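Open Afternoon at the Cuesta Robotics Lab

The lab is on the second floor of the old Warnik building, up a flight of stairs past the machine shop. Doors opened at 1 p.m. and I got there a little before two, by which time the sign-in sheet was on its third page. They ask you to leave bags in the hallway. There is a bathroom at the far end and a coffee urn next to the elevator.

I went mainly to see what the group has been doing with kitchen tasks. I used to work in commercial dishwashing equipment and still follow anything that has to do with moving dishes and bottles from one place to another by machine. The lab has two projects open to visitors. One is called Pillora and deals with grasping. The other is Sosero, which is the software they use to build simulated rooms and run an arm in them before the real arm does the job.

Daiane Frota led the group I was in. She runs the simulation side and started us at a row of desks with large monitors, which disappointed a couple of the kids, who wanted to go straight to the hardware. She told them they would get there in 20 minutes, and they did.

Her explanation was easy to follow. A real arm can try to pick up an object maybe a few hundred times in a working day if somebody stands there and resets it. In simulation many copies of the same room can run side by side overnight. The run that finished the morning of our visit had 2,584 attempts in it, and 1,363 of those were counted as successful. The task was to pick up one item from a kitchen counter and set it down inside a marked area without knocking anything else over. Most of the failures were bumps. The arm got the item fine and then clipped something with the wrist on the way across.

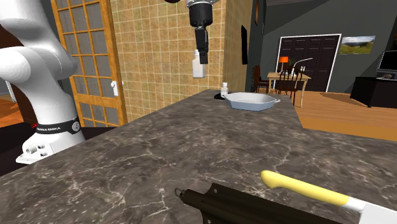
Sosero builds each kitchen from a library of furniture, surfaces and small objects, and a person checks the result before it goes into use. There are 88 kitchens in the set right now. Frota said the rooms are furnished all the way back on purpose, and the one she kept up on the monitor longest had a dining table with lamps and a potted plant well beyond anything the arm would ever need to reach. The job in that one was a small white bottle, which the gripper was holding up in front of the tile with a baking dish and a second little bottle still on the counter. A man in our group asked about the knife with the yellow handle. She said sharp items are treated as things to stay away from for now, and handling them is a separate piece of work that has not been started.

I asked how close the simulated contact is to the real thing. Her answer was that rigid items with flat sides are good, and soft or slippery ones are not. Sponges are bad. Plastic bags are worse, and they have dropped them from the tests. Friction is set by hand for each surface, and stone countertops took a while to get right. Lighting matters more than I would have guessed. The camera software does well in an evenly lit room and gets worse quickly when there are hard shadows, so each kitchen is run under several kinds of light.

After that we went through to the hardware room. Visitors stand behind a yellow line and there is a stop button on a post that one of the students keeps a hand near. The arm picked up a plastic cup, a soup can and a spice jar and put them in a tray. It dropped the jar the first time and got it on the second try. It is slow. I would say a person could clear the same counter in a fifth of the time, but the motion is smooth and it was much quieter than I expected – you could talk over it without raising your voice.

The Pillora bench was in the same room. They have 422 household objects on shelves, each with a numbered tag, and they will add more if you bring in something odd. One visitor had brought a garlic press. It is now on the list. The students there were good about letting people look closely at the different finger pads, including a worn set that had split along the edge.

A few practical notes if you are planning to go. Parking behind the building is free but fills up, and the side street has meters. The elevator is small and slow. The tour takes a little over an hour with questions. The talk is fine for kids of ten or so and up, and younger ones will want to skip the desks. There is no food apart from the coffee. The next open afternoon is planned for October and the sign-up list is at the front desk.

I picked up a handout on the friction settings and will write about that separately once I have read it.

Contact | Copyright, all rights reserved | Back to top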